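## Tidying the activity room

The activity room at Cincombe has been getting untidy again, so we are asking everyone who books it to leave 10 minutes at the end for putting things away. The room is shared between the Yeo and Palholm groups, and in November there will be 12 bookings, which is more than we have had before.

Start with the white table. Anything left on it should go back in its box or in the cupboard, and the top should be wiped with a damp cloth. Please don't use the scouring pads from the kitchen, as they leave marks.

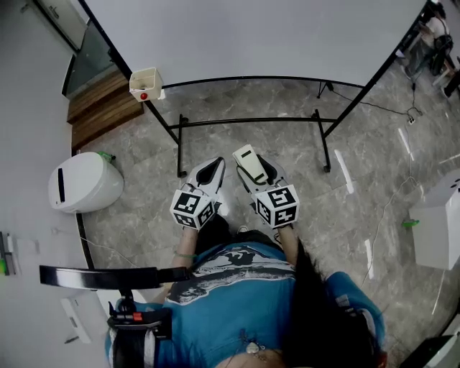 The floor comes next. Grey marble-patterned tiles hide dust well, so sweep under the table as well as round it, and go right up to the wall behind the bin. Small things roll a long way on tiles. Pick up balls, bottle tops and pens before you sweep, and check by the wooden step.

Marker pens live in the small open white box. Put the caps on firmly. Dried-out pens can be thrown away, and there is a new pack in the Sastine cupboard in the corridor.

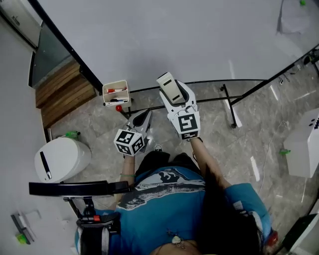
**What should I do with plastic sheeting after I've used it?**

Fold it and put it on the bottom shelf of the cupboard if it is clean. Torn or sticky pieces go in the bin.

Bottles are the other thing that gets left behind. Rinse them and take them to the recycling by the back door. The bin in the room is for general rubbish only and is emptied at 10 in the morning.

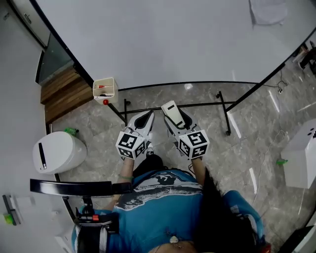 Cables should be coiled and moved off the floor before you leave, even if the next group is going to use them. If you need longer to clear up, we can add 30 minutes to your booking at no charge, provided the room is free. Ask at the Cincombe office before 2 in the afternoon.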